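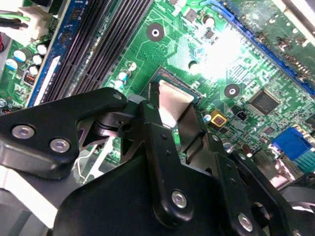 Orvokki Partanen told me that a computer seven years old has had its life, and that I ought to let it go the way one lets go of an old coat. She said it kindly, over coffee, and she had clearly been saying it to people for a long while. Her own had gone to the drop-off in November and she had not missed it for one minute. I have been arguing with her in my head ever since, which is a poor way to treat a friend, so I would like to do it properly and in print.

Print this page
E-mail this page

I should admit first that I am no engineer. I learned to open a desktop computer at an age when most of my neighbors in Gernberg had given up learning to open anything but mail, and I learned it from Eino Lehtinen, who had the patience to let me hold the screwdriver myself. The first thing he taught me was to turn the machine off, unplug it and then go and make tea. The second was that memory goes in one way only, and that if you find yourself pushing hard you should stop and look at the notch. I have since found that this covers a good many situations outside of computers as well, but I promised Eino I would not turn him into a philosopher.

What struck me, that first evening, was how plain it all was. I had thought of the computer as one thing, a box that either worked or sulked. Inside were parts, and the parts came out. There was a board with its slots and its socket, a drive, a fan with a gray felt of dust on it that I am ashamed to say was entirely mine, and a power supply held in by a few screws. You could replace any of them and leave the rest alone. I had been ready to spend 1,525 on a new machine, because the young man at Skerico had said the old one was "at the end of its road," and the whole trouble was a memory stick that had worked itself loose. I pushed it back in. It clicked. I was so pleased that I called my sister, who asked whether I had been drinking.

Now, I know what Orvokki will say, and she will be partly right. Some machines do wear out. Some were poor to begin with. There comes a point where the new programs ask for more than the old board can give, and no amount of dusting will change that. I also grant her that not everyone wants to spend an evening bent over a kitchen table with a flashlight in their teeth, and that a person is allowed to want something new simply for the pleasure of it. I have bought curtains on those grounds.

But I do not think most of what goes to the drop-off has reached that point, and I think we have been talked into believing it has. Joonas Tuominen, who sorted returns at Fedix for three winters, told me he used to set aside the machines that needed only one part, until he was asked to stop setting them aside. He wasn't bitter about it. There was no shelf for them, and there was no one whose job it was to want them. I find that sadder than if he had told me some villain was behind it.

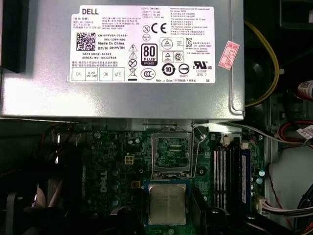
Is it safe to open up a power supply and repair it yourself? Leave it closed, please, whatever the rest of this essay has stirred up in you. The parts inside can hold a charge long after the plug has been pulled, and a faulty one should be swapped whole for another that fits the case, has the right connectors and is rated for the job. The ratings are on the label, so write them down before you go shopping, and bring your glasses.

I say this because my side of the argument has its own bad habits. We get carried away. We fix one thing and believe we can fix everything, and we make other people feel foolish for having paid somebody. Mal-soon Koo scolded me for exactly that last spring, when I had been a bit grand about a neighbor's bill from Olszewski. Paying a repair shop, she pointed out, is repair. The shop needs customers if it's going to be there next year, and my neighbor now has a working computer, so what was I sniffing at? I had no answer, and I took the neighbor a cake.

So my request is a small one. Before you carry the thing out to the car, give it 60 minutes. Unplug it, take the side off, look in, and see whether the dust alone might be the trouble. If looking in makes you nervous, find someone who isn't nervous and sit beside them while they do it. Samira Sleiman has a bench in her back room in Gernberg and keeps a second chair at it for this purpose, and she doesn't mind being asked the same question twice. I have tested this.

As for Orvokki, she still has a printer that she says is finished. I am going over there in the afternoon with a screwdriver, and she has agreed to make the coffee.

Print this page
E-mail this page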